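Do bonus rounds reward skill? A look at three browser slot games
Asmaa Tahiri
Module report, submitted 8 December 2021

Background

Vunico sells its slot games to several online casinos, and the help pages of at least one, Ziteo, say that the bonus rounds "reward quick hands and a good eye". I wanted to know whether that is true or whether the prize is settled before the player touches anything. I had no access to the code, so everything below comes from playing in demo mode and writing down what happened.

Method

I played 480 bonus rounds on a game called Helmy, a shooting gallery where you click on moving bottles. In 200 of them I tried my best. In the rest I clicked badly on purpose, or let the timer run out. Stake size was kept the same throughout, and I restarted the game after every session.

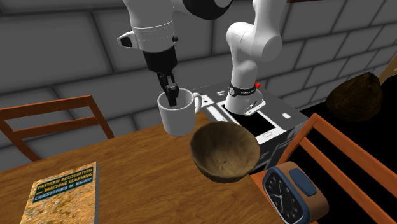 A mug on the gripper, over the wooden table.

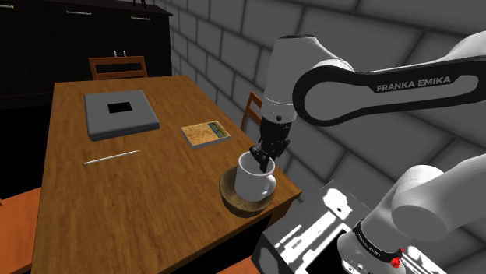
Results

Trying hard did pay more, but the gap was small. My best rounds and my laziest ones often ended within a few credits of each other, and the top prize came up twice while I was not clicking at all. That is hard to square with the help page. I suspect a base amount is drawn at random and the clicking only moves it up or down a little, though I can't prove this from outside.

The other two games were worse. In one, the "choose a path" round showed me what I would have won on the other paths, and I don't believe those figures either. They were nearly always higher than mine.

Problems with the test

Demo mode may not pay like the real game. Ziteo says it does, but gives no source. I was also the only player, and I got better with practice, so the early rounds drag the skilled average down. My tutor at Eltbridge suggested a second player, which I would do if I repeated this in July.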